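Workshop notebook, June, evening session
Ostside bench, clock repair

Great night on the 1937 mantel clock! The movement came out in one piece, four screws and a bit of wiggling, and the plates are far cleaner than I had any right to expect. The last person in here scratched "Suseck" on the inside of the back plate, very small and very neat. I love finding that kind of thing. Left it alone, obviously.

Let the mainspring down first with the let-down key, slow and steady. It still had more push in it than I thought, so gloves on for this one, everybody. The spring is a bit set but usable. I'd like to try it as is before ordering a new one from Surkside, their springs are lovely but the wait is long.

Pivots: three good, one ugly. The escape wheel rear pivot has a groove I can feel with a fingernail. Polished it on the lathe with 1000 grit paper on a flat stick, then the burnisher with a drop of oil, and wow, it came up like a mirror. The hole on that side is oval, so it needs a bushing.

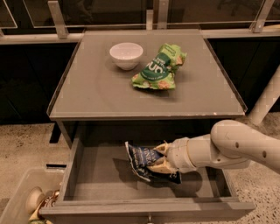
2 min read

Snack bowl is white, crackery things in the green bag, for anyone staying late.

Cleaning: plates and wheels had 45 minutes in the ammonia solution, then rinse, then warm air. The brass is glowing. I kept the lacquered parts out of the bath this time (lesson learned on the Lại carriage clock, sorry again).

Tried a dry fit with just the time train, no spring, pushing the great wheel with a finger. Everything spins freely and the train runs back a little when it stops, such a good sign! The strike side I haven't touched. The rack tail looks bent, maybe on purpose, so please don't straighten it until I've seen it count out twelve.

Beat target is 125 per minute going by the wheel counts. Check my math, I did it twice and got the same answer but it was late.

To do: bush the escape wheel rear hole, new suspension spring, clean the bell, find the missing taper pin (check the floor under the lathe).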